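Home | Journal | Current issue | Past issues | For authors

We use cookies to remember your settings. Accept or change your choices.

4.2 Low mood and everyday grooming

Most of the teenagers we spoke to in Stellach and Trellby did not bring up their hair themselves. It came up when we asked about ordinary mornings. Of the 59 who took part, 20 said there had been a stretch of at least a fortnight when they had stopped brushing or washing their hair, and nine of these had later had it cut short to remove matting. They described the task as too long, or said that lifting their arms felt like work. Several had kept up with school and part-time jobs during the same weeks.

Shame was the main reason given for staying away from a salon. One girl of sixteen told us she had walked past the door of Muda, a salon in Trellby, on five separate afternoons before going in. Others had asked a parent to cut the hair at home with kitchen scissors. Those who did go mostly remembered how the stylist spoke to them in the first few minutes. Being offered a choice between cutting and slow detangling mattered more to them than the result.

Stylists at Muda and at the Wiriya training salon said they had been taught nothing about this. They had worked out their own habits, such as booking the client at closing time, turning the chair from the mirror and agreeing on breaks.

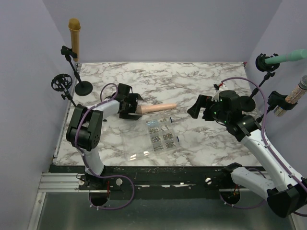
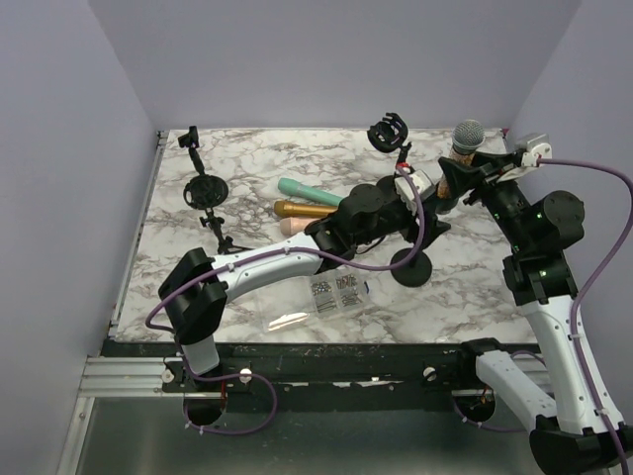
Figure 3. Two views of a tabletop workspace with a pair of robot arms.

Length of appointment was a difficulty for both sides. A full detangling could take almost a whole working day, and few families could pay for that. Stylists complained of sore wrists and shoulders from holding a section of hair in one hand while working through it with the other. The arms in Figure 3 are mounted at the edge of the table; a stylist has no such support and carries the weight of her own arms throughout. Wiriya now splits long appointments over two visits, and the teenagers who had been treated this way said they preferred it, although two did not return for the second visit. Section 4.3 turns to what parents knew.

Contact the editorial office | Copyright Stellach Papers in Youth Health | Back to top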